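Cuaderno de taller — celda Zilulia (dos brazos)
4 de abril de 2023

Arranco tarde, el compresor de al lado hacía saltar el diferencial y hasta que no lo han separado de línea nada.

Estado de partida: brazo izq. ok, brazo dcho. con error de seguimiento en el codo desde finales de marzo. Salta en extensión larga, casi siempre volviendo de la zona del fondo. Código 1219 en el log del controlador. En el manual de Avix pone "desviación de posición" y poco más, gracias.

Primero lo fácil. Tensión en la fuente sin carga, bien. Con los dos brazos moviéndose, bien también. Conector del codo fuera, limpio, dentro otra vez. Repito rutina. Vuelve a saltar a la tercera pasada.

Cambio el cable de datos del codo por el de repuesto. Igual. Dejo puesto el nuevo, el viejo lo guardo en el cajon con etiqueta "dudoso, probar". NO TIRAR.

Tornillos de la brida del codo: 2 de 6 flojos. No mucho, un cuarto de vuelta, pero con el eslabón largo estirado eso se nota en la punta. Los saco todos, limpio rosca, fijador medio, aprieto en cruz. Marco con rotulador blanco para ver si giran. Los del brazo izq. los he repasado de paso, ninguno se movía, marcados también.

Cero del codo otra vez con el útil. Se había ido un poco. Guardo offsets nuevos, copia de los viejos en la carpeta de Teshome por si hay que volver atrás.

Ojo con los cables: el del brazo dcho. tenía la brida de plástico demasiado apretada justo por debajo del codo. Al estirar, tiraba del conector. He cortado y puesto velcro con holgura, unos dos dedos. Sosina Kassa dice que en la celda de Gremport les pasó lo mismo y acabaron haciendo bucle grande por fuera del codo, nada de pegarlo al eslabón. Lo dejo así. Comprobar que el bucle no roza con el carril de delante cuando el brazo baja del todo.

Pinzas: calibradas apertura y cierre las dos. La izq. cierra un pelo más lenta, lo miro otro día.

Rutina de comprobación con la mesa montada: cajas apiladas a la izq., organizador azul atrás, carpetas. Velocidad reducida. Plan, 300 ciclos con parada si salta cualquier error de seguimiento.

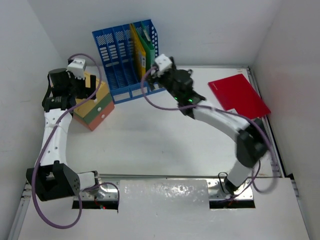

¿Hay que rehacer el cero si solo se ha cambiado el cable de datos del codo? Con el cable solo no, los offsets se quedan guardados en el controlador; se rehace cuando se tocan los tornillos de la brida o se desmonta el actuador.

Lo apunto porque me lo han preguntado ya varias veces y luego cada uno hace una cosa.

Si vuelve a salir el 1219 con todo esto hecho, lo siguiente es el actuador del codo. Repuesto pedido a Avix en marzo, sigue sin fecha de entrega. Sosina pregunta en Gremport si les sobra alguno.

Pendiente:
— terminar los ciclos y pasar el log a la carpeta de Teshome
— mirar marcas blancas de los tornillos al acabar, los dos brazos
— pinza izq. lenta: ¿grasa o corriente? medir antes de abrir
— pedir más velcro, el rollo está en las últimas
— reponer fijador, queda para una vez como mucho
— actualizar la hoja de mantenimento, sigue poniendo el par de apriete de la versión vieja del codo

Llave allen buena devuelta a su sitio. Falta la pequeña del juego, si la tiene alguien que la deje en el banco.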